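News > Newsletter > Getting Around

Four new night bus lines, and you can pay with your phone

April 18, 2019

Great news for anyone who has ever run for the last bus out of Ketilsson and missed it! The regional bus company Vasex has switched on its new night network, and the on-demand shuttles that go with it are open to every rider with a monthly pass.

The basics first. There are 4 lines, all leaving from the Fusus interchange, and between them they stop at 27 places that had no service after eleven o'clock until now. You can board the regular lines as you always have. The shuttles are the fun part — you open the Vasex app, pick your stop, and a small electric van comes to meet you. Riders who tried it out in March were picked up in nearly 4 minutes on the busiest evenings, and a good many of them wrote in to ask if the trial could please not end.
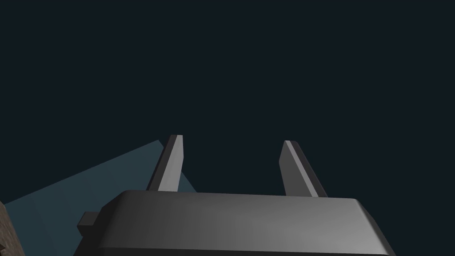 A gray gripper with its two fingers set well apart.

Nuria Teshome, who planned the routes, told us the stop list came almost entirely from riders. The company put out a short survey over the winter and got 676 replies, many of them from hospital and bakery workers whose shifts end long after the old timetable did. "We had a map on the wall and kept moving the pins," she said. The loop through Cladodier was added that way, and so was the stop outside the swimming hall, which wasn't in the first draft at all.

A shuttle ride costs nothing extra if you hold a pass. Without one you pay the normal single fare in the app, and children travel free with an adult. Each van has room for a wheelchair and a stroller at the same time (tick the box when you book, so the driver can lower the ramp before you get there). Bikes have to stay behind for now, though Vasex is looking at racks for the summer.

One more nice touch: the first 100 people to book a night ride from Fusus this month get their next week of travel for free. The credit shows up in the app by itself, with no code to type in.

Printed timetables are at the interchange ticket window and in the Ketilsson library. If your stop is missing from the list, send Vasex a note through the app — the routes will be looked at again in the fall, and they do read everything that comes in.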